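Elutell to collect Ashby back-up strips in single volume

2/16/20

Comics publisher Elutell has confirmed that the back-up strips from its monthly title Ashby will be collected for the first time in November. The book runs to 300 pages and takes in material from the first 38 issues, none of which was carried over when the main story was reprinted.

The strips were written by Declan Tautahi and drawn by Hildegard Kramer, with Warrick Grimshaw lettering throughout. Each instalment was eight pages or shorter and was set in Clostodbridge, the harbour town that the lead feature left at the end of its second story. They follow the night staff of the town's records office, and several plot points used later in the main title first appeared in them — among them the flooded archive and the second set of keys. 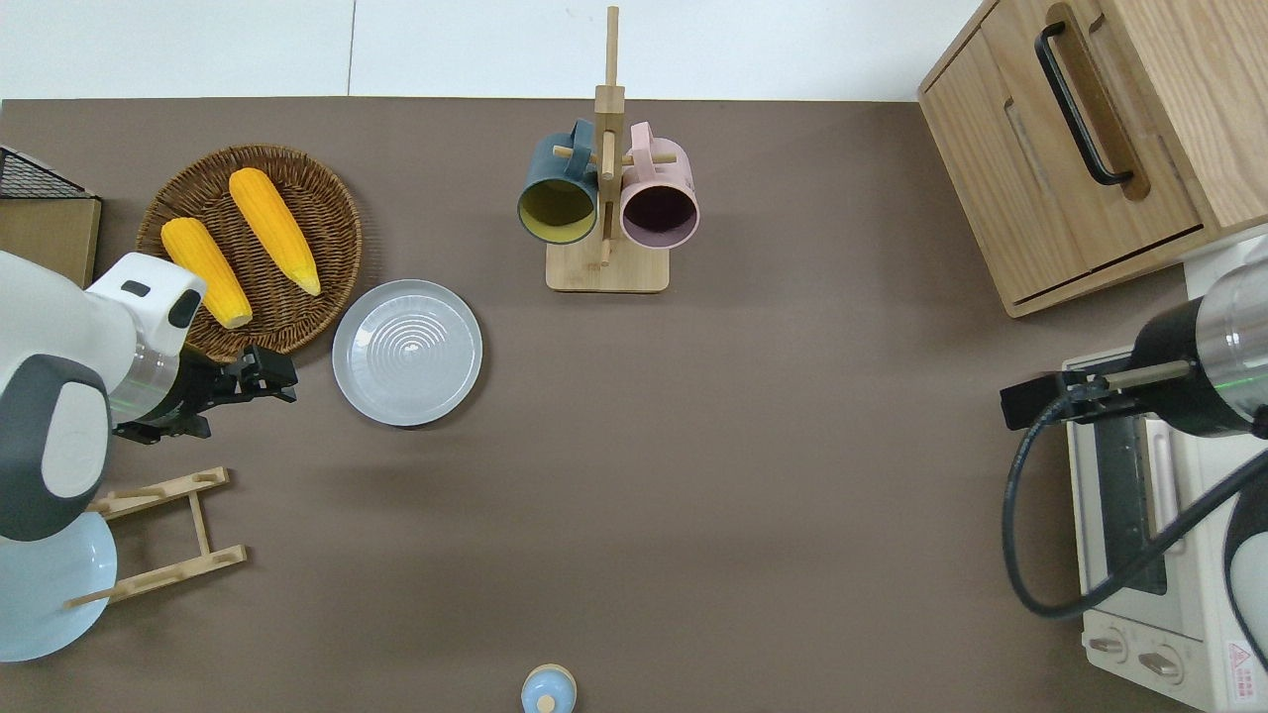 Pages will be printed at the original trim size. Kramer's line art has been rescanned from the boards where these survive. For the remainder, 64 pages in all, the production team worked from the printer's files, which were prepared at a lower resolution. Fletcher Harawira has recoloured those pages to match the rest, using the flat palette of the early issues and leaving out the gradients that were added when the title changed printers.

The reading order has also been revised. In the monthly issues, the two-part story "Ovdale" ran after the events it was meant to set up, owing to a late change in the schedule. It now stands in its intended position, and the caption that was added to cover the gap has been removed. No other dialogue has been altered, although Grimshaw has corrected a small number of spelling errors.

A further 16 pages at the back hold layouts, two unused covers and the full script for the final instalment. Editor Keegan Wihongi has written a short introduction on how the strips were commissioned.

The collection will be issued in paperback, with a digital edition on the same day. Elutell has not yet set a price, and there are no plans at present for a hardback — the publisher says it will look at the question again once orders from shops are in.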